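How to stop your pushing rod digging into the board

If you've got an arm that shoves blocks about with a blunt rod, sooner or later it's going to come down too far. Mine did it at twenty past four on a dull September afternoon, with a horrible creaking noise, and the arm threw a force fault and locked itself solid. I'd like to save you the same sinking feeling, so this is how I got it unstuck, what had gone wrong, and what I now do before every session.

First things first. Hit the stop button and leave everything alone for a moment. I know the temptation is to grab the arm and heave it upwards – please don't. If the rod is pressing on the board, the whole arm is loaded up like a spring, and when it lets go it can jump. Keep your hands and your face out of the way, and keep everybody else behind the tape while you're at it.

Once you've had a breath, clear the fault and go into manual mode at the slowest speed it'll give you. Jog straight up in small steps. No sideways moves yet! If the tip is still touching, going sideways scrapes it along the wood and puts a bending load on the clamp, and then you've got two problems. I went up in 1 mm steps until the force reading settled, then took it well clear and switched off.

Now find out why. I was convinced it was software (we'd just moved over to the Farkby controller, so obviously I blamed that) and I lost most of an evening reading through logs. The logs were fine. The arm had gone exactly where it was told, but the rod had slipped down in its collar by 7 mm and the arm had no way of knowing. A pencil line round the rod, right where it enters the clamp, would have told me in two seconds.

So tighten the clamp, draw your line, and then measure the rod again from scratch. Don't type the old number back in. Clear a space on the board, bring the tip down slowly over it until a slip of paper underneath just starts to drag, and save that as your surface height. Do it near each corner as well, as a board that's bolted along one edge can sit a bit higher at the other. Mine was fine at the front and slightly proud at the back, and I'd never have guessed.

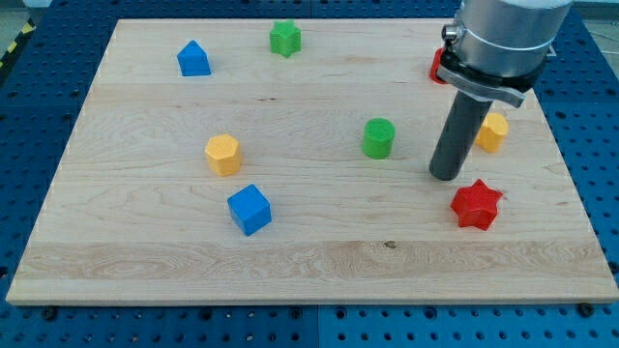 Yolotzin Manríquez reckons I've missed a step, and that the paper test should be done again after a good long warm-up, once the joints have had a chance to settle. She does hers after 37 minutes, which seems wonderfully precise, but her Drornier arm has never hit anything, so I've started doing it too.

Next, put a floor in. Most controllers let you set a height the tool can't go below, whatever the program says. Set it a little above the surface height you've just saved and check that it really bites: ask for a move below it, at crawling speed, with a thick bit of foam under the rod and a finger on the stop. You want a refusal. If the arm carries on down, press stop and go back through your settings, and make sure you saved them (guess who hadn't).

While you're in there, look at the force limit. Mine was set to 300 newtons, left over from some other job, and for nudging little plastic blocks that's just silly. I brought it down to 48, which still pushes everything I've asked it to. Yours may need something different, so start low and creep up.

Last of all, run your usual program in the air, with the whole path raised by a hand's width. Then halve the gap and run it again, and only then bring it down to working height. Check the pencil line after each go. If it's moved even slightly, the clamp needs attention and you should stop there. I ended up fitting new bolts to mine and it hasn't shifted since.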